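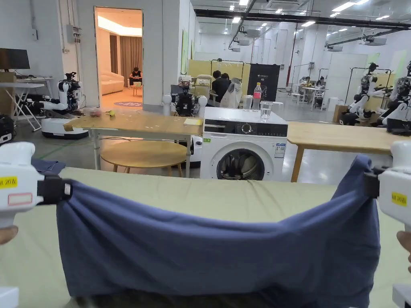
**Wanted: 2 people to fold laundry with grippers, Vuvville**

On 2/8/22 our folding software, Tretuvari, took hold of a shirt and declined to give it back. The jaw stayed shut through 5 stop commands while the arm kept traveling. The shirt is now two shirts. No one was hurt, but a sleeve is not a very comforting safety margin.

We went back through all 591 of our folding recordings and found hardly any where a person lets go halfway and starts over. We need those.

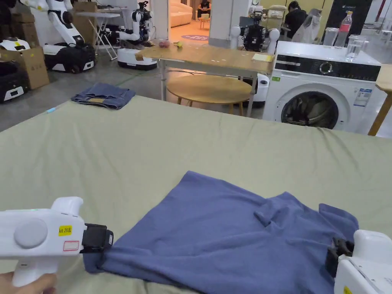
You'll work with a gripper in each hand, picking up clothes by the corners, folding them, and dropping them on purpose when told to. Shifts are two hours. You must be fine with standing, repetition, and shouting "stop" before you're sure you need to. Folding talent is optional and may count against you.

Paid, with lunch. Bring no clothing you love.

Write to Zawadi Nyanda at Wanyama, Wistholm building, before the end of August.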